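Rekha Bisht had run for Hidow High for 30 minutes at most, all of it in relays, when Coach Rezende put her down for the 1,880. It was a silly old distance, measured from the Cikby bridge to the flagpole in yards, and she loved it at once!

"Seven girls on the line," he told her on Thursday. "Six of them have done it before. So go out easy."

She did not go out easy. She went out like somebody had opened a gate, past the bleachers, past the Wamavgate bench, with her laces slapping and her brother yelling something she couldn't make out.
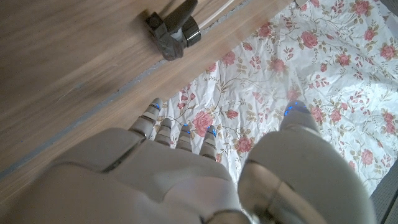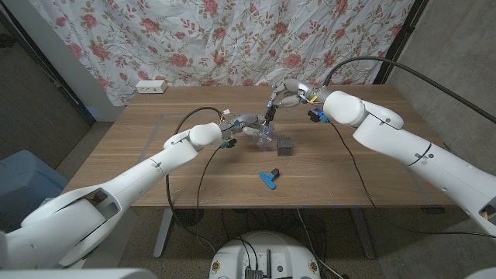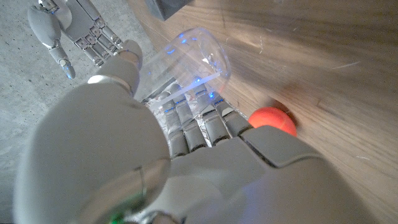
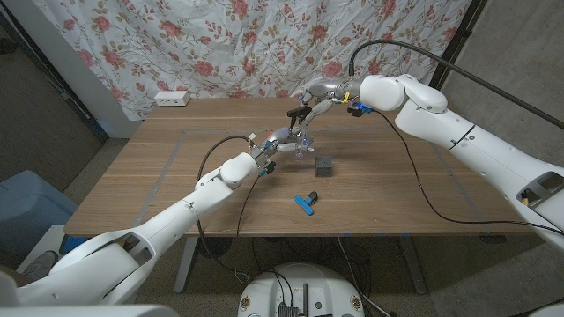 By the second bend her legs had gone heavy and two Wamavgate girls were right on her shoulder, breathing in time like a pair of oars. Oh, but what a day to be caught! There was wind off the river and the whole town hanging over the fence. At the water table her brother held out a drink, a clear plastic cup like the one lying on its side on the wood, and she grabbed it and got most of it down her shirt. It was wonderful. She laughed out loud, and the nearer girl looked over and lost half a stride.

Then the flagpole came up, so much bigger than it had been all week, and Rekha put her head down and ran at it.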